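3.2 Who paid for the paint

I should say up front that I came to this question sideways. I was reading the Skurnitz letters for something else altogether (a dull footnote on framing costs) when I noticed how often the painter Thoa Đàm thanks her aunt for "the usual envelope." I counted 30 of these thank-yous before I stopped and went back to the start of the box with a fresh notebook.

Art history has a soft spot for the hungry painter, and I have it too. But the account books in the Plandetti papers tell a different story for this circle. Of the five painters who shared the Sirgate studios, only Ifeoma Igwe seems to have lived on what she sold. Đàm had the envelopes. Vy Nghiêm had a house she could rent out. Guangming Shen taught evening drawing classes and hated it, if his letters are anything to go by, and Thịnh La married into a family that made shipping crates, which got him free lumber for stretchers as well as a roof.
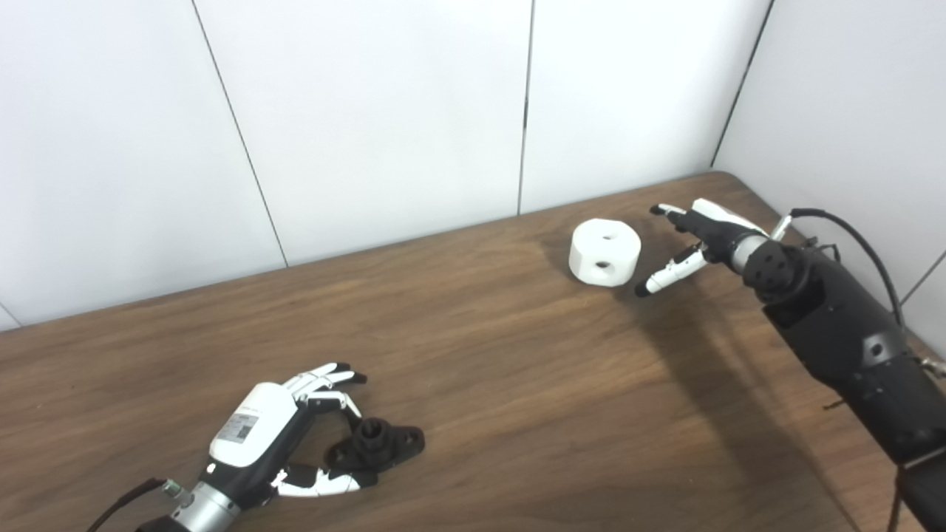 Figure 4. White cylindrical block on a wood-grain tabletop.

How much money are we talking about? Đàm's envelopes came to 3,781 dollars over the years the letters cover. Spread out, that wouldn't keep anyone in luxury. What it did buy was canvas in large sizes, and I think this matters more than earlier writers have allowed. Igwe's pictures from the same years are nearly all small, and the usual explanation is temperament - she was "an intimate painter," says the Rácz catalog, and most later writers just repeat the phrase. Her own notes say something plainer. A single big canvas cost her about 70 dollars with the stretcher, and she writes in one November entry that she would "sooner eat."

I don't want to push this too far. Shen had very little money and painted big anyway, on bedsheets and on the backs of other people's failures (two of his best pictures have half a Nghiêm on the reverse, and she apparently never let him forget it). So money alone doesn't set the size of a painting. But it does change what you're willing to ruin. Đàm could pour a thinned color across six feet of cloth, dislike it, and start over the next morning.

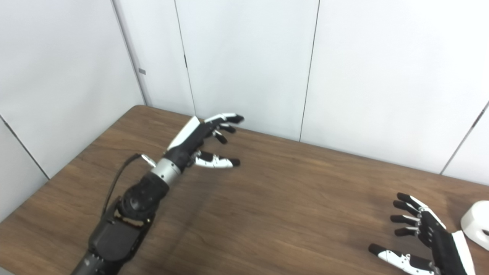
Igwe couldn't, or at least not often, and you can feel it in the way she builds a picture up from the corners, testing each patch before she commits to the next one. I used to read that as caution. Now I read it as a budget, and I find I like the pictures more for it.

There is also the matter of where they showed. The Rácz gallery asked its painters for 400 dollars toward each solo exhibition, a fee I had never seen discussed until I found it in Nghiêm's bank slips. Đàm and Nghiêm both paid and both got their shows. La paid half and was put in a group hanging. Igwe wrote back asking whether the gallery would take a painting instead, and I haven't been able to find a reply. The ledger for that season has gaps, and the gallery's letters out weren't copied, so I'll leave the point open here and come back to it in Section 4 with the sales records.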